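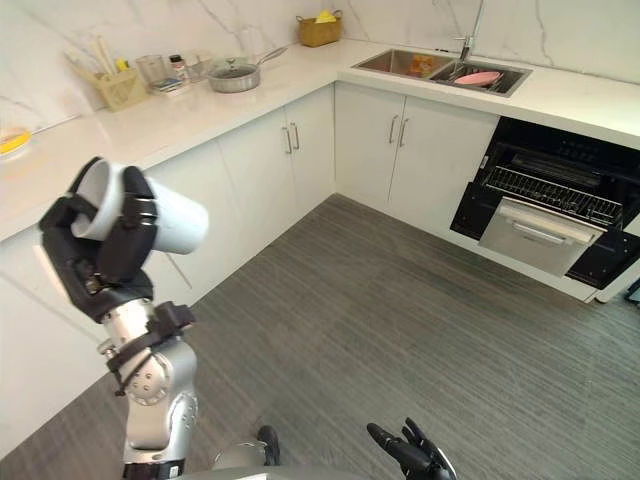
件名: Re: [作業基準] 家庭内試験での「持ったまま待機」の扱い(第3版案)

エゼの基準担当です。アフォラビさん、コメントありがとうございました。長いので半分だけ引用します。残り半分は私への苦情でしたので、個別に返信します。

> Funmilayo Afolabi さんの投稿:
> 第3版案の4.2項ですが、「把持中の待機は原則として避ける」の
> 「原則として」が広すぎます。Navwood の現場では、食洗機の扉が
> 開いている間ずっとコップを持って止まっている例が329件ありました。
> 全員が「例外のほう」だと思って運用しています。
> あと、手首まわりの点検は誰が、いつ、どこまで見るのでしょうか。
> 案には「適宜」としか書いてありません。

ご指摘のとおりです。「原則として」は、前回の会合で意見が割れたときに私が入れました。全員が賛成できる日本語というのは、たいてい何も決めていない日本語です。反省はしています。

4.2項は次のように直します。

4.2 食器その他の割れ物を把持した状態で待機に入る場合、操作者は把持物を安定した面に戻す手順を先に選ぶこと。戻せないときは、手先を床上の低い位置に下げ、開いている扉や引き出しの可動範囲の外で停止させること。
4.2.1 食洗機の扉が開いているときは、扉を「家具」として扱わず「可動物」として扱うこと。

4.2.1は Clulport からの提案をほぼそのまま採りました。扉を家具に分類していた第2版の表は、私の知る限り誰も弁護していません。書いた本人も含めてです(私です)。

次に手首まわりの点検です。「適宜」は削除しました。

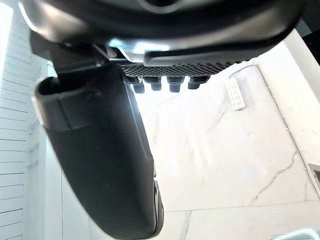 最終更新: 9月 16:40(付属書Bの文言を差し替え)

付属書Bの新しい文言では、点検者は始業前に、多孔板の下に並ぶコネクタを左端から順に目で見て、それから指で触れて確かめます。目視だけでよいという意見もありました。ただ、黒い板の下に黒いコネクタが四つ並んでいるものを逆光で見て「異常なし」と書ける人の視力を、基準の前提にするわけにはいきません。

床も点検の対象に入れました。白い石の床に細い淡色のケーブルが這っていると、人の目でも見落とします。B.3に「作業範囲の床にあるケーブルと小型機器は、開始前に位置を記録するか、範囲外へ移す」と加えました。「記録するか」を残したのは、移すと必ず誰かが元の場所を忘れるからです。Cillidar の試験記録1,497件を読み直したところ、備考欄に「リモコン捜索のため中断」とあるものが思ったより多く、途中で数えるのをやめました。

ここで Jummai Ugwu さんからの別の質問にも答えておきます。「点検項目が100を超えたら現場は読まずに全部丸をつける」というお話でした。第2版の点検票がまさにそれです。全項目に丸がついた票のうち、終業時刻が始業時刻より早いものまでありました。第3版では始業前の項目を一枚に収め、残りは月例に回します。丸印は廃止して、見た箇所の状態を一言で書く欄にします。「よい」と書かれたら差し戻してください。
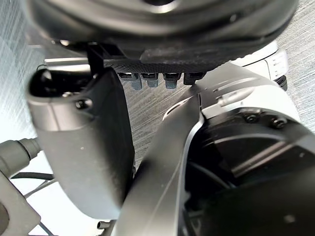 月例に回すのは、ねじの緩み、外装の擦れ、ケーブルの引き回しの三つです。ねじについては締め付けの数値を載せてほしいという要望がありますが、機種ごとに違うので、本文には「製造者の指定による」とだけ書きます。逃げているように見えるでしょうし、少し逃げてもいます。ただ、第1版で数値を一つ書いたときは、その数値がまったく別の機種の手順書に引用されて戻ってきました。

擦れは、ついていること自体を不合格にはしません。前月の記録から広がっているかどうかを見ます。したがって前月の記録が要ります。前月の記録がない拠点は、今月のものを初回として扱ってください。毎月が初回になっている拠点には、こちらから連絡します。

未決の点が二つ残っています。

・4.2の「低い位置」を数値にするかどうか。Navwood は数値化に賛成、Clulport は反対、エゼは社内で割れています。
・操作者が席を離れるときの引き継ぎ。口頭でよいとする案と、画面に残すとする案があります。私は後者です。口頭の引き継ぎは、両者の記憶が一致した例をあまり見ません。

意見はこのスレッドに返信でお願いします。件名は変えないでください。前回、件名が五通りに分かれ、私は三つ目で追うのを諦めました。添付の差分は841行ありますが、大半は「及び」を「および」に直した分です。

エゼ 基準担当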